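Home | Visit | Learn | Groups | Friends | Contact

Filed under: Meetings & Minutes, Group Visits

Drernville Museum of Science and Sound
Learning and Group Visits Meeting, November

In the chair: Tamsin Marchetti
Minutes: Nerea Marín
Apologies: the Requena branch (train trouble again, they sent notes by email)

Meeting opened at 9:40 a.m.

1. Minutes of the last meeting
Approved with one correction. The lunch space on the lower level holds 170, and the old minutes had it down as the upper level. Nerea has fixed the copy on the shared drive.

2. Group bookings
Tamsin started with the good news, and it really is good news! We had 819 students through the doors on school bookings in October, our best month since the Clodgate wing opened. The front desk handled it beautifully, even on the morning when two schools came in by the same entrance with the same color sweatshirts. A big thank-you to everyone who jumped in and helped sort out the coats.

Teachers keep asking for a later arrival slot. The bus companies out past Jokedard can't get here before 10:30, so those classes miss the first echo show and spend their whole visit catching up. Agreed to try a 10:45 slot through the end of winter. Nerea will rewrite the booking form and take out the line about packed lunches, which has confused people for years.

Action: Nerea, booking form and confirmation email.
Action: Tamsin, tell the theater crew about the new slot before the form goes live.

3. The Sound Gallery
The whispering dishes are back in place and they sound wonderful (several of us went down before the meeting to play with them, and we were nearly late as a result). The new floor marks show kids where to stand. One mark is too close to the fire door and will have to move.

The organ pipe exhibit still sticks on the low note. Parts are on order. Until they come, gallery staff will keep the panel switched off at lunchtime and run it by hand for groups. Requena's email asked if they could borrow the spare blower for their spring show, and the answer is yes, with pleasure, provided they collect it.

4. Evening openings
Lots of excitement around this one. Three evenings are planned for spring, doors at 6:30 p.m., with the planetarium, the Sound Gallery and the cafe all open. Everybody liked the idea of letting grown-ups loose on the hands-on exhibits without having to wait behind a fourth-grader. We talked for some time about live music and settled on a brass quintet for the first night, if they'll fit on the balcony. Tickets will be $7, and Friends get in free.

The cafe would like a simple menu: soup, grilled cheese, pie. No objections at all to pie.

Action: Tamsin, measure the balcony.

5. Signs and maps
The folding map is out of date again. It shows the old coatroom and leaves off the Clodgate elevator, so families with strollers end up walking all the way around by the loading dock. A new version is nearly done, with larger type and the restrooms in a color you can find. Spanish copies will be printed in the same run. Nerea asked everyone to walk the route from the parking lot with the draft in hand and write on it freely.

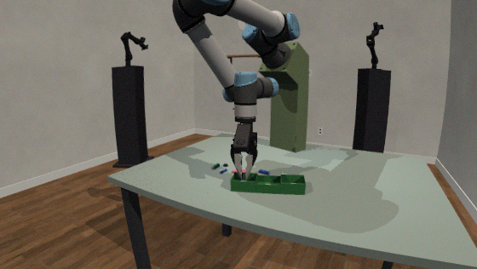
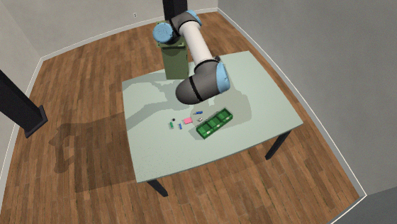
Learning and Group Visits Team

6. Any other business
Lost property is overflowing. Anything left from the summer goes to the thrift store on the last working day of the month, apart from the trombone, which we'd love to see claimed.

The planetarium has asked for quiet in the back corridor during shows. Please use the side stairs.

Meeting closed at 11:15 a.m. The December meeting will be in the reading room, same time, and Tamsin is bringing the coffee cake.

Contact the Learning Office | Copyright Drernville Museum of Science and Sound | Back to top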